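June, workshop, evening

The blimp works!! Writing it down before I go home and forget which foam went where. The quiet box for the otter camera is finished enough to trust, and I had the body running at full burst inside it on the bench while I stood at the sink listening for the shutter. Couldn't pick it out from the fridge. With the lid off it's like somebody typing in the next room, so this is a big step for the Plerora shoot and I'm very happy with it.

What's in it, for whoever builds the second one:

- outer shell is the old Pudov case with the handle cut off and the holes plugged
- closed-cell foam on all walls, then a loose wrap of wool felt around the body (the felt did more than the second foam layer, which I took out again)
- front port is the flat glass from the broken rain housing, bedded in gray silicone
- cable gland at the back left corner, facing DOWN so drips run off the cable before they reach it

The whole insert with felt and straps is 410 grams. I had hoped for less but it carries fine, and the balance on the ball head is better than it was bare, with a bit more weight out front.

Lens fit: the 300 goes in with the hood reversed and there's room to get two fingers to the focus ring. The 400 goes in only with the hood off and the foot turned up, and then the lid won't latch on the first push. It latches on the second if you lean on it. I don't love that for a dawn swap in a hide with cold hands. I'd say build the otter sequence around the 300 and keep the 400 for the far bank on the open tripod, where noise matters less anyway.

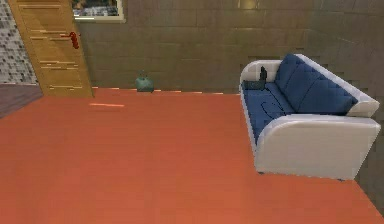

Floor and back wall, rendered.

Went down to the Nedelcu pools with the half-finished version earlier in the week and left it running on the log by the slide. Came back with 27 clips, most of them moving reeds, a few of a moorhen being very busy, and four with otter in them. Four! One is a proper look, the animal comes up the slide with water pouring off it, stops side-on, sniffs at the port glass and goes on up the bank at a walk. No flinch at the start of the clip and none when the record light comes on (I'd taped over it, but I can never be sure with tape). The old box got us one startled tail in the whole of spring, so I watched that clip a silly number of times.

Problems seen in the clips:

- Port fogs from the inside just after sunrise. Clears by itself but it eats the nicest light of the day. Two fresh silica bags in there now, taped under the felt, and a note on the lid to swap them.
- Flare across the lower third when the sun gets under the branch. Needs a longer lip over the port. I cut one from black plastic sheet, bent it over the edge of the bench with the hot air gun, and it looks awful but sits square.
- Pre-roll is too short. The otter is always already on the slide when the clip starts. Set the sensor further down, toward the water, and give it the longest pre-roll the body has.
- Sound is unusable from inside the box, of course. See next bit.

Sound. This is the part I'm most excited about. I ran the little recorder separately, in a sock, in a fork of the alder, and left it all night. The pools are so loud! Frogs to begin with, then a long stretch of just water over the sill, and then otters whistling to each other, one close and one way off downstream. It's clean, no handling noise, hardly any hiss. I'd happily open the film on it over black. If we can get even a short run of picture that fits it we don't have to fake anything in the mix, and I'd much sooner cut to real sound from the real bank than go digging in the library again.

Sync is by clap at the start plus the clock on each device, and they drift apart overnight by a bit more than I'd like. For whistles it doesn't matter. For splashes it does. Next time clap at pickup too, before switching anything off, and log both.

Kodier head: stripped it on the bench this afternoon. The gritty feel in the pan was exactly that, grit, fine gray sand packed behind the seal from the beach days. Cleaned with a dry brush first, then a cloth with a little solvent, new grease, and put it back together with the drag collar one notch looser than before. Oh, it's lovely now. Slow pans with the 400 start without the little hop. I shot a test along the fence line across the road, end to end, and played it back on the big monitor, and there's no step in it anywhere. Please don't put it down in sand again without the bag on.
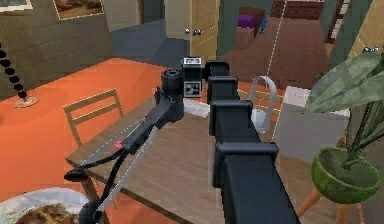
Arm and wood table, rendered.

Card handling, because we had a scare: cards come out of the camera and go in the wallet label side DOWN, and they stay that way till they're copied to both drives and spot-checked. I found one label side up that hadn't been copied. It had the kingfisher plunge on it. It's fine, it's on both drives now, but my stomach went cold.

Still open:

- second box for the upstream slide, same foam, look for a case a little deeper so the 400 fits with its hood on
- quieter latch. The Pudov ones snap. Try rubber under the catch, or a strap
- camo tape over the shiny port ring
- battery test in the cold room, overnight, with pre-roll on. I suspect the long pre-roll costs us a lot
- ask the landowner at Nedelcu again about parking behind the barn, walking in from the road with the tripod takes roughly 300 steps of nettles

Box goes back on the log tomorrow with the new lip and the fresh silica. Low water is forecast, so they may cross higher up by the roots. I've packed a clamp and the short arm in case it has to move. Batteries are on charge on the left-hand shelf, leave them till the lights go green.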